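Sudine Workshop – equipment planning, July

1/ We are setting out in this thread how Sudine intends to plan its handling equipment for the coming year. It follows questions from partner sites about how our figures are reached.

2/ The work being costed is the handling of small board and cardboard pieces, with foam-lined cartons at the bench. It is modest work, and the equipment should be priced accordingly. 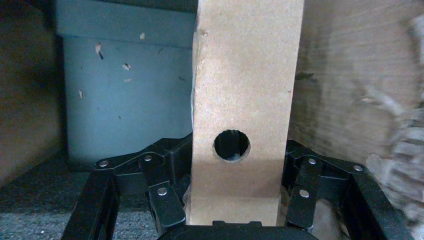
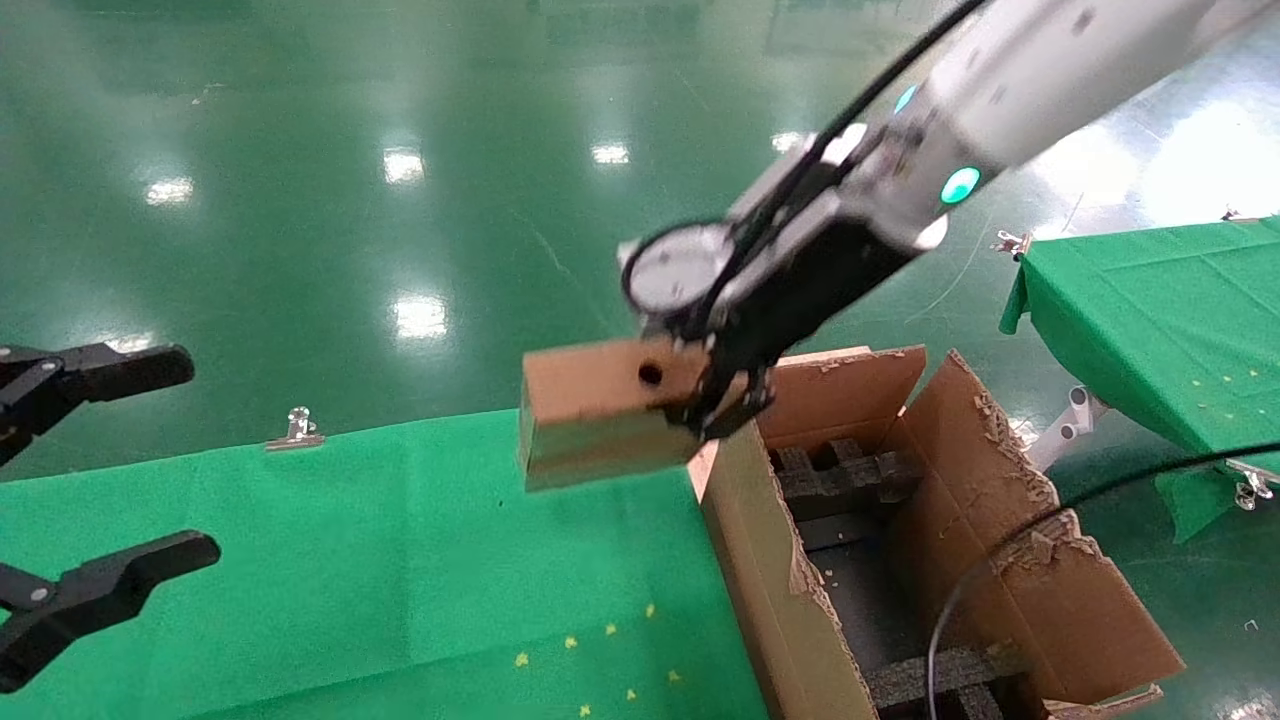
3/ Grippers. Both views show black grippers with fingers. We budget for these as wearing parts. Each arm in the plan carries one fitted gripper and one spare, and the spare is bought with the arm. Orders placed later have cost us more in carriage than in parts.

4/ Finger sets are a separate line. The allowance is 2,000 finger sets' worth of cycles per – correction, the allowance is one new set after every 2,000 cycles. Sites should keep their own tally and send it to Mayuree Klinhom at month end.

5/ Arms. Two suppliers, Fivance and Onsri, have been invited to quote. Each has been asked for a price per arm, a price for a pair, and the yearly cost of service. Quotations that give only a combined figure will be returned.

6/ Cables and mounts. Last year's plan left these out and they were paid for from the repairs line. They now have their own heading. Please include cable guides, clips, brackets and one full spare cable per arm.

7/ Wrist cameras are to be quoted with their mounts and with a replacement lens cover. Sites that already hold suitable cameras should say so before the order is placed, and the number will be reduced.

8/ Benches. Cloth covers and clips remain a local purchase. They should not appear in the equipment request.

9/ Test pieces. We have set aside 1,000 pieces of mixed board and card for acceptance trials. Pieces with chipped or rough edges are to stay in the mix – a supplier who trials only on clean stock tells us little about daily use.

10/ Trial terms. Each supplier will have 30 working days on site. Sakda Inthanon will oversee the trials and will sign the results sheet. No payment beyond the deposit is due until that sheet is signed.

11/ Training. The plan allows 8 places on the operator course. Priority goes to staff who will use the arms every week. Managers wishing to attend may do so if places remain.

12/ Software. Our present licence with Pelo covers the arms already in service. Any extension to new arms must be priced for the whole period of use, including the years after the first. A low opening fee will not be treated as a saving.

13/ A question received from one site: may old grippers be traded in? Yes, where the supplier offers it in writing. The credit should be shown on its own line and must not be taken off the price of the arm.

14/ A second question: may a site hire an arm for a busy period? Hire is allowed from the running budget. Please tell us first, so that the hired arm can be covered by our insurance.

15/ Requests should be sent on the standard form, with quotations attached. Forms without a named contact will be held until one is supplied. Replies to this thread are read each morning at 9.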